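Salari Grovurden 半透明收纳箱 白色 长方形 带口沿

两只装 239元
现货,Marwat 仓发出,下午三点前的单子当天走

先说要紧的。箱子是半透明白的,塑料,长方形,口上一圈沿。没盖。盖子另外卖,目前断货,十月那批到了再上架,别催,催也没有。想要带盖的先别拍这个链接。

容量15升左右,装到口沿下面一点算的,堆尖了当然不止。空箱一只700克,一手拎得动,装满毛绒玩具也拎得动,装满积木就看人了。装书不建议。装工具可以,重的放底下,别扔,放。

适合什么:桌面清理、玩具归拢、课后收场、活动室、手工台、孩子那张永远看不见桌面的桌子。不适合:热的东西,汤汤水水,宠物(有人问过,真有人问过),当凳子坐(也有人问过)。

为什么是半透明不是全透明。全透明我们做过一批,卖得不好。退货的人说法都差不多,摆在架子上太花,里头红的绿的全露在外面,看着比没收还乱。半透明就正好,隔着箱壁大概知道是毛绒还是积木,够用了。纯白不透的也有人要,那个在 Onddale 系列里,页面自己搜,价格不一样。

桌面收拾怎么用这个箱子,下面写了一点,是我们自己收东西收出来的办法,不是什么理论,觉得啰嗦可以直接拉到规格。

一、先别急着装

桌上东西多的时候第一反应都是拿个箱子往里划拉。一划拉就完了,笔、线、玩具、半块饼干全进去,晚上还得倒出来重新分。倒出来那一下比原来还乱。所以箱子拿来先放旁边,口朝上,空着。先看一眼桌上都有什么,玩具是一堆,工具是一堆,线是一堆,布啊纸巾啊单独一堆。分不清的归到一个角上,最后再说。

线最烦。线不进玩具箱,这条写大一点,线不进玩具箱。线和毛绒玩具放一起,第二天拿出来是一个整的,解半天。充电线之类卷一下,找个小袋子,或者就挂着。桌边有钩子的挂钩子上。

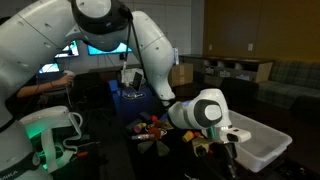

台面上东西一多,先分堆,再装箱。

二、箱子放哪

斜着放。很多人把箱子摆得跟桌边平行,看着整齐,手不顺。右手拿东西的人,箱子放右半边,稍微斜过来一点,角对着自己,拿起来就进去,胳膊不用绕。左手的反过来。放正了当然也能用,就是拐一下,收十几样东西就拐十几下,不算累,就是烦。

桌子进深最好600毫米起。在浅的桌子箱子一放就占掉一半,前面没地方摊东西了。浅桌子的话箱子放椅子上,或者地上,拿下来也行。圆桌随便,圆桌没有正的。

箱子前面留一块空,把要收的玩具先拢到那里。拢成一堆就行,不用排队。软的硬的混着没关系,这一步只管拢,快。拢好了再一件一件往箱子里放,软的垫底,硬的在上面,长的最后,比如小木棍、尺子、画笔这类,横着塞进去会把别的顶起来,竖着靠角插最省地方。露一截出来不要紧,反正没盖。

毛绒玩具上有小零件的,叶子啊耳朵啊尾巴啊,朝上放。朝下压一个礼拜就折了,折了很难弹回来,蒸汽能救一点。我们样品间有几个毛绒就是这么压坏的,现在长期歪着。

颜色要不要分?孩子小的不要分,分了他也不照着放。大一点的可以让他自己定规矩,红的一箱黄的一箱,或者能吃的(假的能吃的,玩具蔬菜那种)一箱,动物一箱。自己定的能坚持久一点,也就久一点。

三、垫布

深色桌面怕划的,铺块布。什么布都行,旧床单剪一块,抹布也行,厚一点的更好。箱底有四个小脚,不锋利,但是里头要是装了重东西,推来推去总归有印子。铺布还有个好处,小零件掉下来不弹,不会滚到地上去。滚到地上的小零件,你们懂的,都是半夜光脚找到的。

布选深蓝或者深灰,白色积木掉上面一眼就看见了。浅色布看着干净,找东西费眼睛。布的边别垂得太长,小孩一拽连箱子带东西一起下来。我们吃过这个亏,那次还好箱子是空的。

皱了不用管。皱的布反而挡东西,圆的不乱滚。要拍照好看你再熨。

四、空箱子

收东西之前箱子一定是空的。听着废话,很多人不是,上回的东西还在底下,新的往上压,压了几层之后底下是什么全家没人知道了。每次收之前倒空,花不了多久,顺手擦一下底。湿布就行,别用钢丝球,别用酒精反复擦,会发乌。贴过贴纸的地方用温水泡,泡软了在揭,硬抠会留胶。

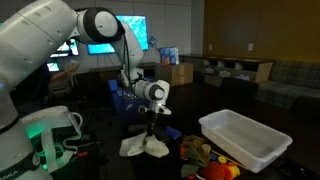 叠放。空箱可以一只套一只,套进去之后高度省很多,柜子上层能塞一摞。套紧了拔不出来的话别使蛮力,两只手捏住下面那只的长边往里按一下,进了气就松了。冬天塑料偏硬,会更紧一点,屋里放一会儿再拔。

装了东西的能不能叠?能,但是没盖的情况下上面那只是压在下面东西上的,毛绒没事,积木也没事,纸做的手工就扁了。等盖子到货再说吧。现在手上有盖子的老客户,旧盖能用,口沿尺寸没改过。

口沿说一下。口沿往外翻一圈,手扣得住,端的时候扣长边两头,不要只拎一角,拎一角箱身会扭,东西往那边滑。口沿下面贴标签最合适,贴箱壁中间也可以,就是半透明的底色会把浅色标签吃掉,用深色笔写。标签我们随箱送两张,掉了自己拿美纹胶贴,比原装的好撕,真心话。

工具和玩具分开放。这个单独讲,问的人多。活动室那种地方,一张桌子上午做手工下午玩玩具,剪刀钳子螺丝刀都在桌上。工具先收,收完再让孩子动玩具。工具如果也用这个箱子,建议两只装里固定一只,贴好标签,不要今天装这个明天装那个。手柄颜色亮的工具找起来快,深色的一堆放在暗处根本看不见,得伸手摸,摸剪刀就不太好了。灯光暗的房间桌上加一盏小台灯,照着工具那个角。

收尾的时候看一圈。桌边,椅子上,椅子底下,屏幕后面,键盘缝里。总有一两样跑出去的。收完桌子把箱子端走,不要就地放在桌上,放在桌上等于没收,它会变成桌上最大的一件东西。端到架子上,地上靠墙也行,别挡路。

办公桌也能用,旁边的办公椅记得推开一点再端箱子,箱角磕扶手,磕过好几只了。磕了不影响用,有白印。白印用吹风机低档远远吹一下会淡,别凑近,凑近就变形。

关于时间。有人问收一张桌子要多久,没法答,看桌子看人。我们的经验是分堆最费时间,装箱很快。所以如果赶时间,分堆那步可以粗,就分“进箱”和“不进箱”。不进箱的推到一边,明天说。总比全不收强。

还有一种收法,边玩边收,玩完一样进箱一样。理论上最好,实际上大人都做不到,孩子更别提了。看看就行。

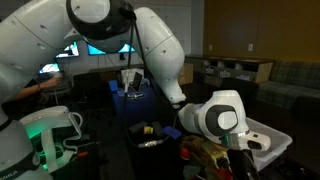
规格,一次写完:

品名:Grovurden 收纳箱
牌子:Salari
颜色:半透明白,只有这一个色
形状:长方形,口沿外翻,底部四个小脚
容量:每只15升左右
重量:空箱每只700克
建议桌面进深:600毫米起
盖:无,另售,暂缺
包装:两只套装一个纸箱,中间夹纸
随箱:标签两张,说明一张(说明可以不看,跟本页差不多)
价格:两只装239元,不单卖

不单卖是因为单只寄出去箱角容易碎,两只套着互相撑住反而结实。之前单卖过,破损多,客服受不了。要一只的跟邻居拼吧。

清洗:温水,中性洗洁精,软布。洗碗机别放,放了变形不赔。晾干口朝下,底下垫块布让它透气。长期晒太阳会发黄,阳台不建议长期放,晒一下午没事。

味道:新箱打开有一点塑料味,敞着放两天散掉。急用的话拿温水冲一遍,擦干,会快一点。味道很重、散不掉的,联系我们换,那是不正常的。

颜色差:不同批次白的深浅有一点点差,摆一起能看出来,分开摆看不出来。介意的一次买够。同一个纸箱里两只一定是同一批,我们装的时候对过。

发货:Marwat 仓,常规快递。偏远地方加邮费,下单页会自动算,算错了找我们改,别自己取消重拍,取消重拍库存会锁住,反而慢。收到先看纸箱,纸箱瘪了先拍照再拆。箱子裂了补发,不用寄回,裂的那只留着装土种葱也行。

退换:没用过的可以退,用过的洗干净了我们也商量,不干净的不收。里面有别人家玩具寄回来过,一个毛绒小兔子,现在还在仓库办公室桌上,谁家的来认一下。

批量:幼儿园、活动室、工作室要的多,另外报价,页尾邮箱写清楚要几箱、送哪里、几楼、有没有电梯。有没有电梯一定要写。发票能开,抬头一起发来。报价当天回,太晚来的第二天早上回。

搭配的话,Onddale 的矮架能并排放两只这个箱子,长边朝外,抽拿顺手。别家架子自己量一下再买,量口沿外面那一圈,不是量箱底,箱底小,量箱底买回去插不进,这种退货每个月都有。量完还要给手留一点缝,两边都要。

孩子自己搬的话,装半箱。满箱对小孩来说挡视线,看不见脚下。半箱他能端着走,走到架子跟前还能自己放进去,放歪了别帮他摆正,歪着就歪着。

暂时想到这些。有漏的留言,看到会补到上面去。

读者留言

用了一阵了。半透明这个确实刚好,我家那位以前嫌全透明的太乱,这个没说什么。就是两只套得太紧,按你们说的捏长边才拔出来。

盖子到底什么时候有啊,上次来看就是断货

给教室买的,斜着放那条试了,确实顺手。小朋友把标签撕下来贴脸上了,建议多送几张。

量箱底买架子的就是我。能不能把量口沿那句写到最上面,我是买完才看见。

回楼上几位:盖子十月那批,到了页面会改。标签下一批改成送四张。量口沿那句回头挪上去,先记着。

请问装黑胶唱片行不行?没量唱片多大,感觉差一点点。

不是客服,试过了,我家的斜着才进得去,别买来装这个。

联系我们:页面右侧邮箱|Salari 家居收纳 版权所有|返回顶部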